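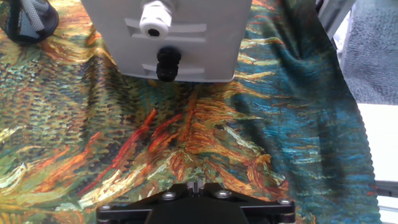 Cell 2, wrist camera view: gray enclosure with the white and black cable glands, printed cloth on the work surface.

Cell 2 upkeep meeting, October — minutes

Present: Caroline Obura (chair), Bülent Aksoy, Jericho Tagle, Moataz El-Sayed
By phone: Reda Ramadan (Sorklow site)
Minutes: Jericho Tagle

Started 9:40, after the room was found to be double booked.

1. Minutes of the last meeting

Accepted with one change. Bülent did not "agree" to the new cleaning schedule. He said he would read it. He has now read it and still does not agree. See item 5.

2. Wrist camera

Moataz reported that the camera bracket was taken off, cleaned and put back with fresh thread locker on both screws. The view now takes in the front of the gripper, the bolts on its plate and whatever is sitting ahead of it. He considers the job closed.

Caroline asked how we know the bracket is back where it was. Moataz said it has a locating pin. Caroline said it had a locating pin last time too, and we still spent two shifts chasing an offset that was in the bracket. Moataz said the pin was worn last time and this one is new. Caroline would like to see a number.

Reda suggested driving the arm to a fixed point on the aluminum rail and comparing the reading to the stored one before and after every bracket job. Bülent pointed out that the rail itself was loosened in the spring and that he had never seen anyone write down whether it went back to the same place. No answer from the room. Agreed to check the rail first and the camera second.

Action: Bülent to check the rail against the base plate. Moataz to redo the camera check after that and to put the result in the log as a figure, without "OK" or "good" next to it.

3. Gripper bolts

The job sheet calls for the bolts on the mounting plate to be checked with a torque wrench at every service. Four silver socket heads can be seen on top of the plate in the camera view, and Jericho said they look fine. Bülent said every loose bolt he has ever met looked fine.

Jericho will add paint marks across the heads so that a turned bolt shows. Moataz is not convinced. The marks rub off, and then people retighten a bolt that was never loose. Caroline said to try it on this cell only and to look again after 100 hours of running.

Action: Jericho.

4. Cycle counter

The controller shows 1,281 cycles since the last service. The log sheet shows 949. Moataz thinks the controller counts aborted cycles and the sheet does not. Reda thinks people forget the sheet. Bülent thinks both.

Long discussion. Caroline's view is that the service interval is set in cycles, so if we can't say how many cycles there have been, we don't have a service interval, we have a habit. Reda said the Sorklow cell goes by the controller figure alone and has had no trouble. Bülent asked how long the Sorklow cell has been running. Reda said since summer. Bülent asked that this be minuted.

Agreed to use the controller figure until someone shows it is wrong. The sheet stays for now. Caroline would prefer to drop it but would like to see the two side by side for one more service.

Action: Moataz to ask Cestar in writing what their counter counts. A phone answer will not do. We had one of those about the brake test, and it was different the second time we called.

5. Cleaning schedule (Ghoneim proposal)

Ghoneim, who have the service contract, want to move from cleaning on need to a fixed round with their own wipes. Caroline had asked for evidence that it cuts down faults. What came back was two pages on how dust is bad for bearings, which was not in dispute.

Bülent's main objection is to wiping the gripper plate with the arm powered and held. The proposal says this "saves a restart." He will not do it and does not want anyone else doing it. Caroline agreed, and it comes out whatever happens to the rest.

Reda asked whether cloth fluff gets into the gripper, with the cell handling so much draped material. Moataz has opened the lower section once this year and found a little lint and no damage. Bülent said once is not much to go on. Left open.

Action: Caroline to reply to Ghoneim — no powered wiping, and no fixed round until they send something that compares before and after.

6. Surface glare

Moataz raised the white surface on the right side of the camera view. It comes up very bright, almost washed out, next to the teal end of the cloth. He would like the exposure turned down. Jericho asked what it would do to the dark side of the picture, where the gripper is already black and the mesh object at top left is none too clear. Moataz had not tried it. The Plaliditz catalog has a matte cover sheet, which Bülent thinks is a high price for something that does what gray paint does.

Nothing to be bought. Moataz to save the present exposure setting first, then try one step down and bring both pictures.

7. Spare parts

One set of gripper fingers on the shelf. One brake release cable, which may be for the old arm. The label says it fits, but the label is in the same handwriting as the one on the fuse box that turned out to be upside down. Bülent to try it on the bench with the arm locked out.

Reda offered a spare teach pendant from Sorklow. Caroline asked why they have one to spare. Reda said it has a sticky enable switch. Declined with thanks.

8. Any other business

Lockout tags are being left hanging on the cell after work is finished. Whoever hangs a tag takes it off, and signs. Bülent has said this before and would like it noted that he has said this before.

Jericho asked whether the service sheet could be cut to one page. Caroline will look at a draft if somebody writes one.

Next meeting once the rail check is in. If the rail is out, items 2 and 6 start over.

Closed 10:55.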